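Automation Laboratory
Simulated demonstrations now open to all Clurkanance partners

The Drallora group has completed the first stage of its program to gather training examples for the Clurkanance learning system. The collection holds 2000 demonstrations of simple handling tasks, all carried out in simulation by trained operators at the Flernitz site. Partner teams may request access from 11 Oct 2018.

Each demonstration records the movements of the operator together with the view from the robot's wrist. The learning system is then trained to produce the same movements from the same view. Work to date has centered on cups and trays – objects that are easy to model but awkward to grasp once they have tipped over. A cup lying on its side must be approached differently depending on which way its mouth is turned, and the operators were asked to cover as many of these positions as possible.

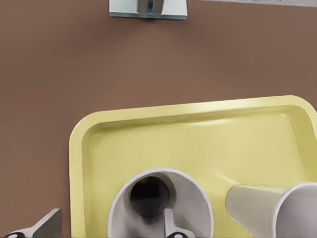

Wrist view from a simulated demonstration: one gripper finger inside the mouth of a white cup, the other outside the rim of the tray.

Demonstrations were recorded in sessions of 30 minutes. Pilar Barrientos, who leads the collection, asked that unsuccessful attempts be kept and labeled separately. There are 68 of these, and they are stored apart from the main set so that teams can decide for themselves whether to use them.

“We would like partners to tell us which starting positions are missing,” said Ms. Barrientos. “It is far easier to add them now than after training has begun.”

The second stage opens in November and will add tasks with two objects handled in sequence. Operators who wish to take part must complete the short course offered by Celeste Tapia in the Benítez building – places are limited to one person per team in the first round. Operators from the first stage do not need to repeat it.

Requests for access should be sent to the Drallora office with the name of the team and the intended use.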